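Start | Programm | Vortragende | Unterlagen | Archiv

Sprechernotizen: Segmentierung und Zustandsschätzung beim Spülen von Hand
Tarek Younis, Arbeitsgruppe Wahrnehmung, Skulow

Folie 1
Kurz halten. Stand der Pipeline Zenau seit Januar. Den Planer behandelt Saadet Türkmen im zweiten Teil, Rückfragen dazu an sie weitergeben.

Folie 2: Datenlage
1866 Episoden, davon 1242 mit vollständiger Annotation. Der Rest trägt nur grobe Phasenlabels (Greifen, Spülen, Ablegen). Annotationsschema von Bongani Tshabalala, Version 3. Unterschied zu Version 2: Kontaktbeginn und Kontaktende je Hand getrennt. Alte Labels nicht mischen, der Konverter verschluckt Zweihandgriffe.

Folie 3: Objektzustand
Klassen: verschmutzt, in Bearbeitung, abgelegt. »Sauber« ist keine Klasse. Aus einem Einzelbild lässt sich das nicht zuverlässig ableiten, bei transparentem Material erst recht nicht. Tiefenwerte am Glasrand verwerfen, Maske aus RGB über die Zeit propagieren. Wasserstrahl als eigene Maske führen, sonst wächst die Glasmaske am Hahn hoch.

Folie 4: Zwei Fälle
Glasbecher unter dem Strahl, danach die dunkle olivgrüne Glasschale, hochkant mit beiden Händen gehalten.

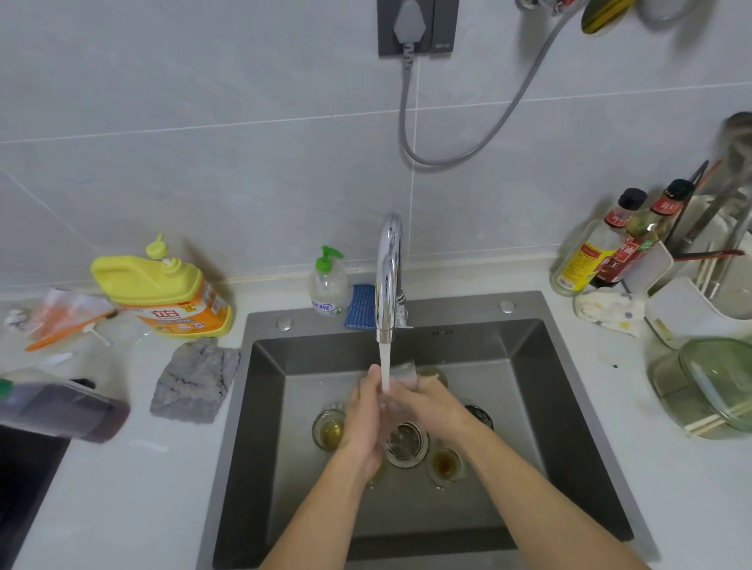
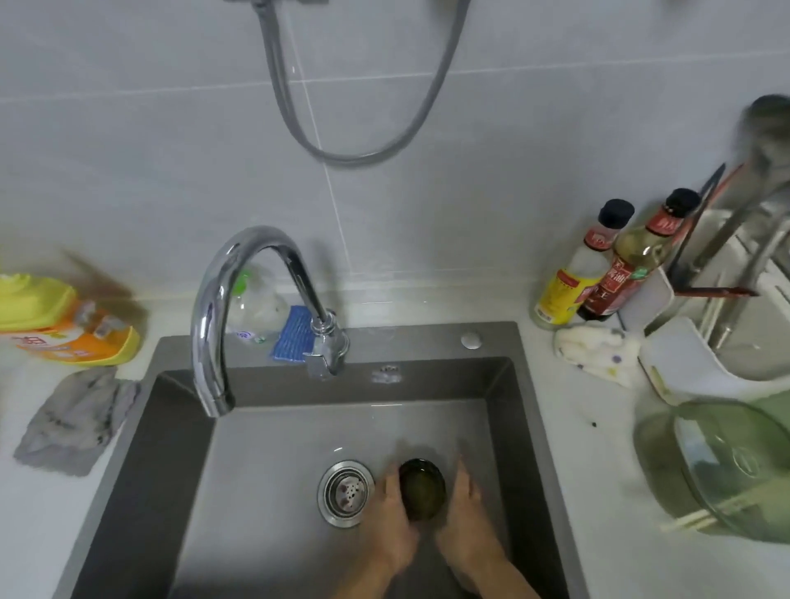
Folie 5: Tracking
Identität über Verdeckung halten. Der Tracker Shezi vergibt nach längerer Verdeckung durch den Unterarm neue IDs. Gegenmaßnahme: Handpose als Prior, Objekt bleibt an die Hand gebunden, bis ein Loslassen erkannt wird. Fenster 200 ms. Kürzer flackert, länger verschleppt das Ablegen. Johannes Mabaso hat das Fenster auf dem Testsatz durchgefahren, Kurve im Anhang. IDs gleichartiger Becher bleiben ein offener Punkt: Wechselt die Reihenfolge unter Verdeckung, hilft auch der Prior nicht.

Folie 6: Schnittstelle zum Planer
Ausgabe pro Zeitschritt: Objekt-ID, Zustand, Pose, Kovarianz. Bei Glas Kovarianz entlang der Blickachse aufweiten, der Planer nimmt sonst zu enge Greifkorridore an. Zeitstempel vom Sensor übernehmen, nicht vom Empfang.

Folie 7: Ergebnisse
634 Episoden im Testsatz. Fast die Hälfte der Restfehler liegt beim Übergang Bearbeitung/Ablegen. Auf Nachfrage: Modell Ernness ohne Handprior schneidet dort schlechter ab, beim Greifen gleichauf.

Folie 8: Offen
Reflexionen an Chrom, Nachführen der Kopfpose bei schneller Drehung. Xolani Mnguni prüft gerade, ob die IMU-Daten dafür reichen. Konverter für Version 2 wird nicht mehr gepflegt.

Kontakt: Arbeitsgruppe Wahrnehmung, Skulow | © Arbeitsgruppe Wahrnehmung | Nach oben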